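Fridge freezer drawer goes warm overnight, should I repair or replace?

Posted in Kitchen and Home

Krystyna Wieczorek
Good evening to all. I have a fridge with the freezer drawer at the bottom, a Cera, bought second-hand when I moved to this flat. Since November the drawer is not keeping cold during the night. In the morning the peas are soft, and by 2 in the afternoon they are hard again. The upper part works normally. 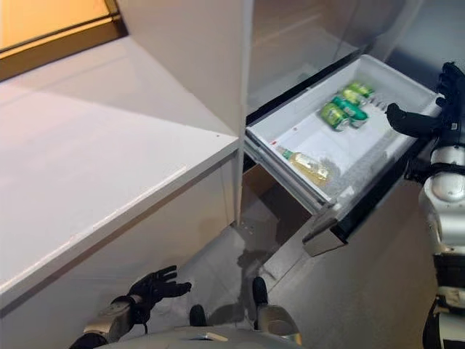 I already cleaned the rubber seal with warm water and turned the dial from 3 to 5, with no change. The shop Kwiatkowski near me asks 113 for a visit, without parts, and this seems a lot for an old fridge. My questions are two – is there something more I can check alone, and is it normal that only the drawer has this problem?

gollell_8
had same, bought new one, no regrets. life is too short for soft peas

Kerance
I am not a repair man, but I had the same trouble for one whole winter, so I will write what I learned.

First, please tell us where the fridge stands. Many fridges have only one sensor, and it is in the upper part. If your kitchen gets cold at night, the upper part stays cold by itself, the compressor rests for many hours and the freezer slowly gets warm. In the day the kitchen is heated, so everything works again. Your peas are telling exactly this story.
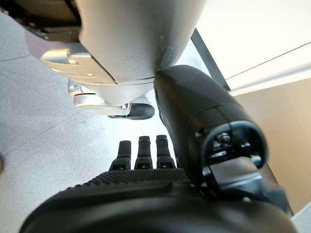

Silver housing and joint, seen close up.

Put a cheap thermometer in the drawer and another one in the kitchen, and write down both before bed and when you get up. Do this for some days. If the two go in opposite directions, I would keep the 113 and leave a small heater on low, or move the fridge to a warmer room.

If the kitchen is warm all night, then my idea is wrong and you need the visit.
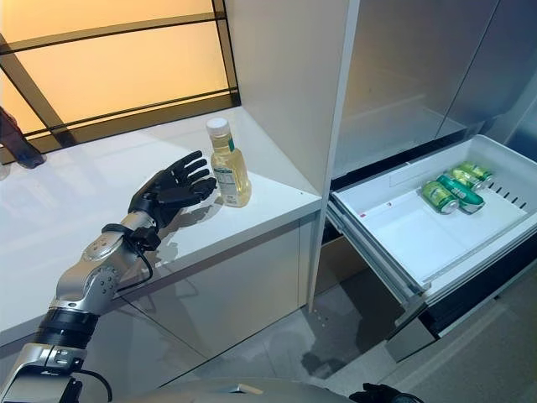 One more thing. Food which became fully soft should not be frozen again, especially meat and fish. Peas you can cook the same day.

Krystyna Wieczorek
Thank you, Kerance. The kitchen has no heating after 8 in the evening, so this may be it. I will buy the thermometers and write again.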